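Lernside Robotics Club — Member Guide
Section 2: Setting up a cloth-handling session

Revised 11th June. Replaces the March sheet.

1. Spread the green sheet over the whole work area. Creases are fine, folded-over edges are not.
2. Switch on both grippers and wait for the green light.
3. Put one garment in the middle and crumple it.
4. Hold one gripper in each hand, jaws pointing in towards the cloth.
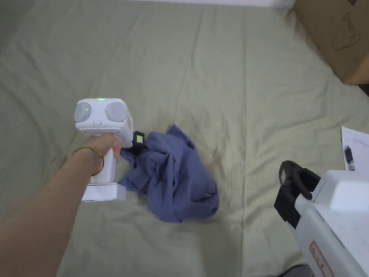
Can I start with any garment in the Wamano kit?
Start with a T-shirt. Leave shirts with buttons until you have passed the first check.

5. Close the jaw on a corner or hem and lift slowly. Keep your wrist straight.
6. Bring the other gripper in from the side.

Caution: do not pull against a closed jaw. If the cloth snags, lower it and open the jaw first.
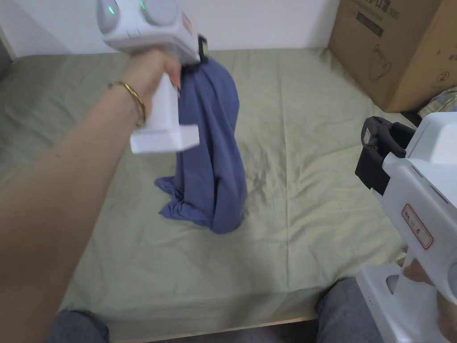 Fig. 2. Lifting the garment with the left gripper.

7. Lay the garment down, open both jaws and save the recording under your team name — Siliņa or Kadden.
8. Before the next garment, check that the finger tips meet and that no screw has worked loose.
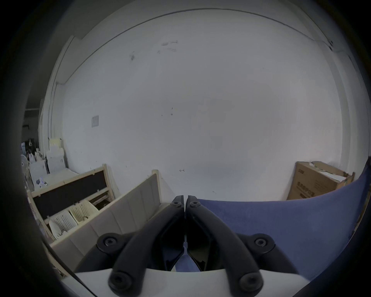

How many recordings does each team need?
The target is 292 per team by the end of term. Spoiled ones don't count, but keep them in the folder marked 39.

Note: charge both grippers before putting them away.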